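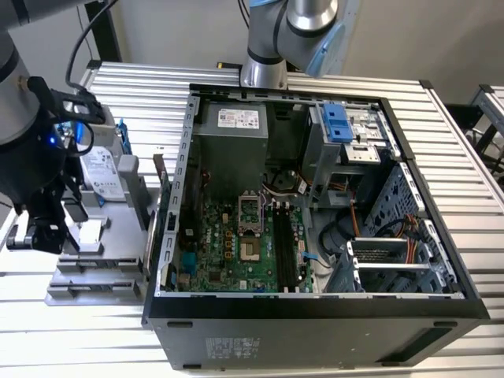 The two robots that built my week, and very nearly ate it

By Wulan Siregar

I should say at the start that I am not a natural workshop person. I own one good screwdriver and I lent it out in March. So when Irfan Simanjuntak rang to say he'd got two robot arms working on the same bench and did I want to come and watch them fit parts into an old computer, I said yes mostly for the biscuits.

The shared workshop at Geddes is up a goods lift that stops a hand's width below the floor, so you learn to step up and duck in the same movement. Members pay thirty pounds a month, which gets you a shelf, a key and the right to complain about the extraction fan. Irfan has had his shelf for years. He used to fill it with bicycle hubs, then with radios, and now it's all gripper fingers, dozens of them, printed in batches and labelled in pencil with whatever went wrong. "Slips." "Too fat." One just says "no".

The project is called Drastgate, after the street he lived on when he had the idea, and the plan is easy enough to explain in the pub. You put a desktop computer on its side, take the panel off, and have a pair of arms fit the bits that people normally fit with their thumbs: memory, an add-in card, a hard drive. Then you have them take everything out again. Irfan's day job was refurbishing office machines for a little outfit called Plinberg, and he reckons he has pushed in more memory sticks than he's had hot dinners. His wrists agree with him.

What I hadn't expected was how much of the work is about the things that aren't the robot. He spent two whole evenings on the parts holder, the grey fixture that sits to the left of the case, with a tilted place for the hard drive and a pair of slotted holders down at the front. The card waits on its edge over on the side nearest the computer, bracket and all. If a part is leaning differently from last time, the arm doesn't know and doesn't care, it just goes where it was told and closes its fingers on nothing (or on something it shouldn't!). So everything has a slot, and every slot has been filed, sanded, reprinted and sworn at.

The bench took longer still. It's slatted aluminium, so you can bolt things down wherever you like along the grooves, and Irfan bolted things down wherever he liked until one arm could reach the parts and not the memory slots, and the other could reach the memory slots and its own cable. He moved the lot, twice. In the end the silvery arm went at the back, behind the computer, and the darker one came in from the left with its gripper over the holder. I helped with the second move, if holding a torch counts as help.

And then there's the patient. It's a Dell, says so on the board, a black desktop with that cheerful blue plastic latch by the drive bay. I've had a machine like it under my desk at two different jobs and never once looked inside. It is a proper muddle in there. The memory slots are the clear bit, a nice straight bank with little white latches. The drive cage down in the corner is where the wires live, red and orange and yellow, and wires are the thing robots hate. A metal rail stays where you left it. A wire has opinions.

Irfan's answer, for now, is to keep well away from the cables and stick to parts that go straight in and straight out. He's a bit embarrassed by that, and I don't think he should be. Watching an arm come down over a slot, stop, wriggle a hair to one side and try again is the most tense I've been since my driving test. I found myself leaning with it, like you do with bowls.

He logs every attempt in a notebook as well as on the computer that runs the show, because he doesn't trust the computer. The day I came the notebook stood at 3,121 tries, of which 2,521 had a tick beside them. The rest have a little code for what happened. I asked what the skull meant and he turned the page.

Most of the ticks are recent, mind you. The early pages are grim. He was using a gripper made by Trumar then, second-hand, strong as a vice and about as tactful, and it went through sixteen memory sticks before he gave in and slowed everything down. The dead ones are threaded on a string over the sink, like garlic. The fingers he has now are gentler, and he has started sticking pads on them to see whether that helps with the slipping. He thinks yes. The notebook says yes on some days.

We had a long chat about whether any of this saves time. It doesn't, not at this bench. Irfan can fill a row of memory slots in the time it takes the arm to get over there and have a think. What he wants is to leave it going while he does the jobs he likes, the odd faults, the machine that only crashes on the phone to its owner. He has already promised the first finished setup to his old boss, for a pile of office computers that need stripping. I've asked to be there when it's delivered. He wants a hand getting it into the lift, and he still has my screwdriver.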